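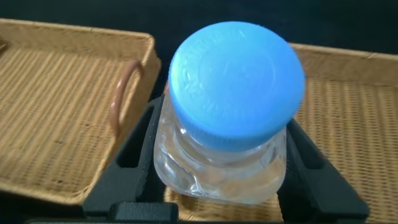

Sorting a Mixed Pile into Two Baskets

I love a basket sort. It costs next to nothing, it takes less than an evening, and when you finish you can find the sausage. If your kitchen counter collects things the way mine does (groceries, a jar, a dish towel, a pan that belongs in the next room) this is the method I'd start with, before you buy a single drawer divider.

I picked it up from Otakar Tichý, who taught a home organizing evening at the Bramura community hall one May and got through more clutter in an hour than I had in a year. He used three baskets. I've cut it down to two and I like it better that way, but the bones are his.

What you need

Two baskets of the same size and shape. Rectangular ones sit side by side without wasting table space, and a flat bottom lets a carton stand up by itself. Woven wicker with a handle at each end is my favorite, and I'll get to the handles in a minute.

A table you can clear completely. Mine gets a dark cloth thrown over it. Small things show up so well against black! So does every crumb and speck of dust, which bothers some people more than it does me.

A towel or two. Any color, old is fine.

A pen and a few scraps of paper if you like labels. I skip them.

Getting the baskets ready

Turn each basket over and give it a good shake outdoors or over the sink. Wicker hangs on to crumbs in the weave, and a dry pastry brush gets them out faster than a cloth. If a basket needs washing, wipe it with a barely damp rag and let it dry overnight before any food goes in. Run a finger along the rim too. A loose strand will snag on a bag of rice sooner or later, and you can tuck most of them back in with the tip of a butter knife.

Check the handles. Lift the basket with something heavy inside, like a full bag of sugar, and watch the spots where the handle meets the rim. If they shift, tie them with thin twine now.

Set both baskets at the back of the table, short ends toward each other, with a hand's width between them. The front half of the table is for the pile. You want to be reaching forward over the pile into the baskets, never sideways across one basket to get to the other. I did it sideways for months and kept knocking things over with my sleeve.

Choosing your two groups

The whole thing depends on picking two groups you can tell apart without thinking. Good pairs I've used:

Eat or drink it / everything else
Stays in the kitchen / goes to another room
Use this week / use later
Mine / belongs to somebody I should return it to

"Eat or drink it" is the one for beginners. Cartons, bottled water, sausage, crackers, all straight into the one basket, and you'll be amazed how much of the pile disappears. Pick a side for food and stick with it every time. My food basket is always on the right and by now my hand goes there on its own. 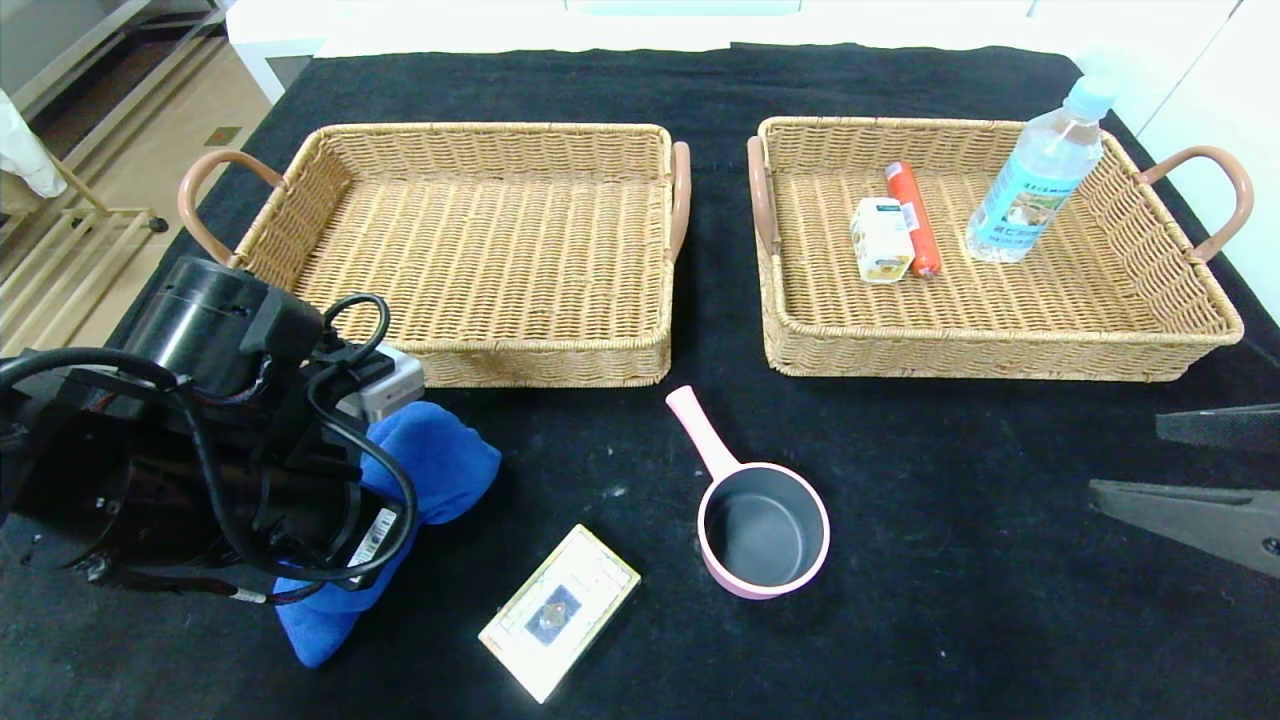

STEP BY STEP: THE SORT

1. Fill one basket first. Go through the pile for food and drink only and leave everything else lying where it is. It feels wrong to walk past a saucepan four times, but going group by group is so much quicker than deciding about each thing as it comes up. The other basket stays empty until you're done.

2. Stand up whatever will stand. Small cartons go in upright with the printed side facing you. Put the first one near the middle of the basket and build out from it.

3. Lay down the long things. A wrapped sausage goes lengthwise next to the carton, where it helps keep the carton from sliding. Water bottles can lie at an angle toward a corner if they won't fit straight. Tighten the cap first, please. I once soaked an entire basket of crackers in Gurkilitz, on a picnic I'd been planning for weeks.

4. Now start the second basket. Heaviest first – pans at the bottom, with the long handle pointing toward a corner so it can rest on the rim. If the handle sticks out, fine, just turn it away from the side where you walk. Flat boxes go in against the slanted wall. Fill in the gaps last.

5. Fold the towel. A crumpled towel takes up the room of three folded ones and everything small gets lost in it. Fold it in thirds, then in half, and lay it on top of the second basket or over a nonstick pan so nothing scratches the inside.

6. Look at what's left on the cloth. There will be a few oddballs. Give yourself a minute for them, then put them in the second basket anyway and deal with them when you unpack.

About jars

Jars get their own section because I get more email about jars than anything else on this page.

An empty clear plastic jar with a screw lid is the best thing in the whole pile. Don't toss it! The squarish kind with rounded corners packs much better than a round one, and since you can see through it you'll never need a label. Small loose things like clips, rubber bands, tea bags and birthday candles go inside, the lid goes on, and the jar goes in a corner of whichever basket it fits.

Wash the lid separately from the jar and let both air dry, mouth down, before you close them up. If an old smell hangs around, leave a spoonful of baking soda inside overnight with the lid on and rinse it out in the morning. Colored lids are handy as well. I keep blue for sewing bits and red for anything sharp, and my family has finally caught on.

As for size, the ones I reach for most hold 400 milliliters. Bigger jars tend to end up half empty, and I'd sooner have two small ones.

How full is too full

Stop at the rim. A carton poking up a little is no trouble, but once things start leaning on each other above the edge, the first bump on the stairs will spill them. If you're tempted to pile higher, the groups are too broad. Split "everything else" into two rounds and carry the first one away before you start the second.

Carry with both handles, one in each hand, and keep the basket level against your stomach. One-handed carrying tips everything toward the low end, and that's hard on the weave.

Putting it all away

Take the food basket first and unpack it completely. Fridge things, then cupboard things. Then the second basket, room by room, starting with whatever is farthest from the kitchen so the basket gets lighter on the way back. My round goes upstairs closet, hallway, bathroom, kitchen, and it takes nearly 3 songs on the radio.

Put the empty baskets back on the table or stack one in the other. I leave one out by the door all week as a catch-all and sort it when it's full.

Questions from readers

Can I use plastic bins? Sure. They wipe clean more easily. I just find that light things slide around on the smooth bottom, so put a folded towel down first.

My baskets don't match, does it matter? A little. People always overfill the bigger one. Put food in the smaller.

Does this work with kids? So well! Give them the eat-or-drink group and let them race. Mrs. Jacobs from the Podov reading group does it with her grandchildren after every shopping trip, and she tells me they ask for it.

What about glass? Wrap it in the towel and put it in the second basket after the pans, never under them.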